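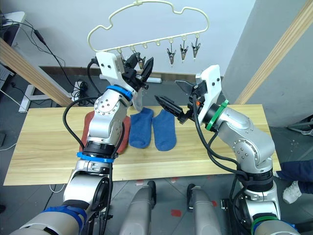 The Rurneo clip hanger, with a pair of blue socks on the table below it.

Rurneo Clip Hanger review

I dry most of my small washing indoors from October onwards, and the thing that takes up the most room on the airer is socks. They each want a stretch of rail to themselves, they fall off the back, and the thick ones are still damp the next evening. A hanger with its own clips gets them off the airer altogether. I bought the Rurneo in January to replace a Pandley one which had lost two of its pegs, and it has been in use two or three times a week since then.

Design

It is a single cream-white plastic hanger with a hook at the top. The outline is wavy, a bit like a cloud, and the bottom rail is straight. The clips hang from small loops along that rail. I would have been happy with a plain shape, but the curves don't get in the way, and it looks fine on the back of the bathroom door, where it spends most of its time.

The clips are silver with pointed jaws that face downwards. They can swing a little on their loops, so two thick socks next to each other can be turned slightly to let some air between them.

In use

I peg socks by the cuff, one clip each. Thin cotton ones are easy. The fuzzy knitted kind are harder work because there is more to get between the jaws, and if you only catch the top of the pile they slide out. Take a proper pinch of the fabric and they stay put. I weighed a wet pair of bed socks at 300 g and the hanger held them without trouble, though it did tip to one side until I moved them nearer the middle.

Drying time depends on the room far more than on the hanger. In my bathroom with the window open a crack, thick socks take 24 hours. Over the airer they were taking most of a second day.

The jaws do leave a mark. On fuzzy socks it brushes out with a thumb. On a fine knit I could still see it after a day in the drawer, so I now put tights over the rail and leave the clips for everything else.

Compared with others

The Pandley had plastic pegs, which were kinder to fabric but went brittle by the radiator. I also borrowed an Amano folding one for a fortnight. It holds more and packs flat, but the joints pinched my fingers and it needs a good deal of space underneath. For one or two people's socks the Rurneo is the handier size.

What I'd change

The hook could be wider. It goes over a shower rail but not over the top of my door, so I had to put up a stick-on hook. Spare clips sold separately would be useful as well. Brandmont, the shop I ordered from, doesn't list any.

Good for: socks, flannels, gloves, baby things
Less good for: tights, anything with a fine knit
Would I buy it again: yes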